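June, bench notes, 7:40 am

Sourdough crackers for Wogan, second go at the rye version. Starter was sluggish again, fed it last night with the Fikier flour and it barely moved. Going back to the old bag till it's used up.

Dough: 2000 g flour total, 40 percent rye. Salt same as before. Held back some of the water and glad I did, this rye drinks slow and then lets go all at once. Mixed 2 min, rest 30, mixed again. Still tacky but it came off the bowl.

Sheeter is drifting. Left side comes out thicker, you can feel it with your thumb. Shimmed it with folded parchment, dont laugh, it held for the whole batch. Natália, can you call Patell about the roller bearing before they close for the summer? Number is inside the cupboard door. 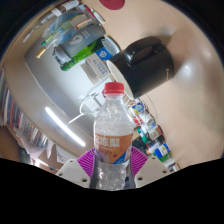

Bake one: 30 min, too pale in the middle, edges fine. Bake two: same temp, trays swapped top to bottom halfway, docked closer together. Much better snap. A few blisters near the fan side, I'd leave them, Wogan said they like it to look handmade.

Caraway still too loud. Cut it by half next time, or grind it coarser?? Natália Oravec says leave it alone and cut the salt. We'll do a tray of each.

Lallora tins came in and the lids are tight, good. Left a few crackers out on the rack uncovered next to the ones in the tin, want to see how fast they go soft in this humidty. Check at 4 and write it down here, not on the whiteboard.

Need: parchment, rye, new scraper.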